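Fewer and less both point to a smaller amount. The choice between them depends on the noun that follows, so find the noun before you choose the word.

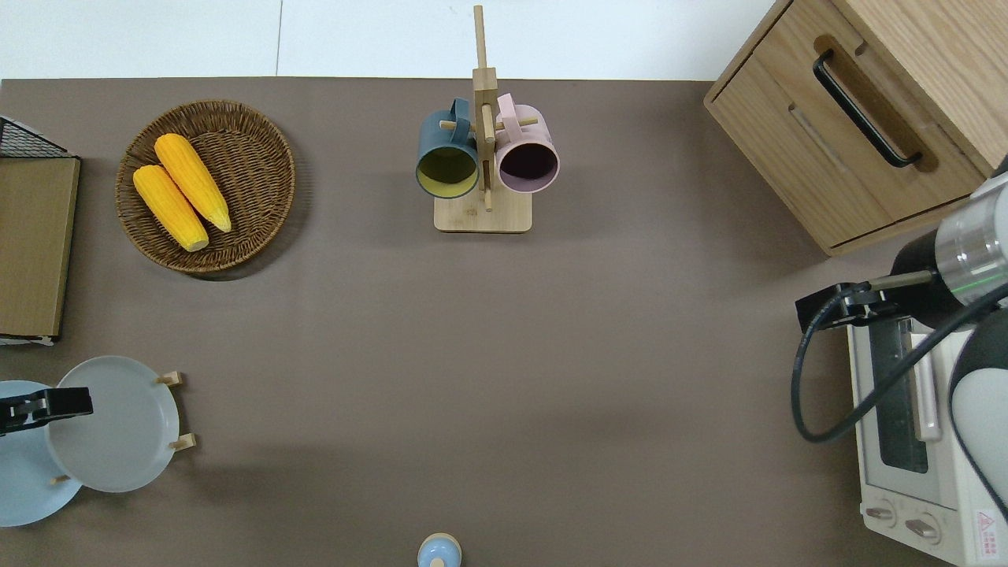
**Grammar › Quantity words**

## Step 1: Test the noun

Put a number in front of the noun. If the result works, the noun is countable and takes *fewer*:

- two letters → fewer letters
- seven chairs → fewer chairs

If the number sounds wrong, the noun is uncountable and takes *less*:

- ~~two furniture~~ → less furniture
- ~~seven advice~~ → less advice

Some nouns pass in one sense and fail in another. *Fewer papers* means documents or newspapers; *less paper* means the material.

## Step 2: Check for a measurement

Distances, sums of money and periods of time are normally treated as a single amount – even when the noun is plural. Use *less than*:

- The walk is less than 200 metres.
- The repair took less than two hours. 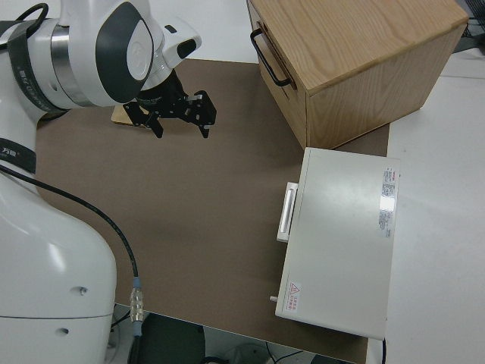 The same applies to weights and temperatures. *Fewer than two hours* isn't a serious error, but most readers will find it stiff.

## Step 3: Check the fixed phrases

A few phrases keep *less* with a countable noun. Leave these as they are:

- one less thing to do
- in 50 words or less

The second is often changed to *or fewer* in formal writing. Follow your house style if you have one.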